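Section 5: Loading and Care of Your Julley Desk Stapler

Your stapler arrives empty, so the first job is to fill it. It takes under a minute, and once you have done it a couple of times you will hardly need to look!

What you need
A strip of standard staples (the small box packed with your Julley has plenty to start with)
A clear stretch of tabletop
A soft dry cloth

Loading staples

1. Hold the stapler by its sides with the open end facing you. The cover lifts up and back — let it swing all the way until it stops by itself.

2. Pull the spring follower back along the channel with your thumb. You will feel it push against you the whole way, which is a good sign.

3. Lay one strip in the channel, legs down, and slide it forward. Strips from the Tallard refill box drop straight in. If you cut a strip shorter to fit, fewer than 8 staples may tip over, so save the little leftovers and add them behind a longer piece.

4. Let the follower come forward slowly until it rests on the strip.

5. Close the cover and press lightly until it clicks.

6. Try it on two sheets of scrap paper. Look at the back: both legs should be folded flat and level with each other. The first press after loading sometimes comes out blank. Press again.

CAUTION: Keep fingertips away from the front slot whenever the cover is open. Never press the stapler toward your hand to see if it is loaded.

NOTE: The stapler is happiest with up to 14 sheets of ordinary copy paper. Glossy flyers and card count for more, so go gently with school projects and thick covers. For bigger stacks, use the long-leg staples described in Section 8.

Clearing a jam

Jams happen to every stapler, and this one is a pleasure to clear.

1. Open the cover and take out any loose strip.

2. Stand the stapler upright and look into the front end, under good light if you can. A bent staple nearly always sits crosswise at the slot.

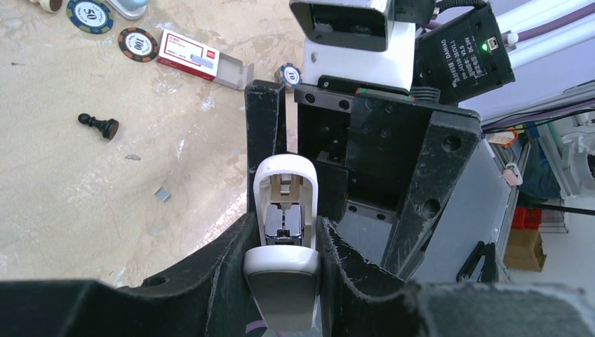 3. Ease the bent staple out with tweezers or the tip of a staple remover. Work from the front. Do not use a knife, as a scratch inside the slot will catch every staple after it.

4. Tap the stapler against your palm with the cover closed to shake out broken bits, then wipe the front with the cloth.

5. Reload and test as before.

NOTE: If it jams again with a fresh strip, check the size printed on the staple box. Mixed sizes are the usual culprit — they look so alike in a drawer!

Replacement follower springs are listed in the back of this guide under part 458.

Revised 5 December 2018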